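Bevwood Library Extends Reading Room Hours and Adds Refill Point

BEVWOOD, 8 March 2024

The Bevwood Library will keep its reading room open two hours later on weeknights starting in May. The change follows a survey of members, in which 70 percent of those who replied asked for more evening time.

The library will also change its rules on drinks. Bottles with a screw cap will be allowed at all desks. Open cups will still be limited to the lobby. A water refill point, supplied by Gulteo, will be installed next to the main stairs before the new hours begin.

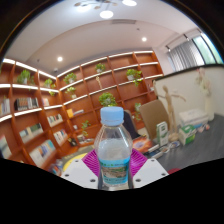

New Titles and Longer Loans

The Ayala Fund has given the library a grant to buy 1000 new titles over the next year. Most will be in local history, health, and job skills. A smaller share will go to large-print fiction, where waiting lists have been longest.

Standard loans will go from two weeks to five. Items on hold for another member cannot be renewed. Late fees stay the same.

Stanila, the firm that runs the library's online catalog, will move all member accounts to a new sign-in page in May. Members will keep their card numbers but will need to set a new password. Help will be offered at the front desk during normal hours.

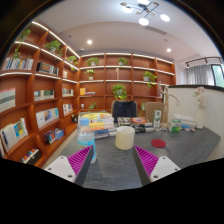 Desk and wooden bookshelves, with a clear bottle with a light blue cap.

How to Reserve a Desk

Desks can be reserved through the online catalog or by phone, up to five days ahead. A desk not claimed within half an hour of the start time will be released. Group rooms are booked separately, and their hours will not change.

About the Bevwood Library

The Bevwood Library is a member-supported library open to all residents of Bevwood. Membership is free for students.

Media contact: Press Office, Bevwood Library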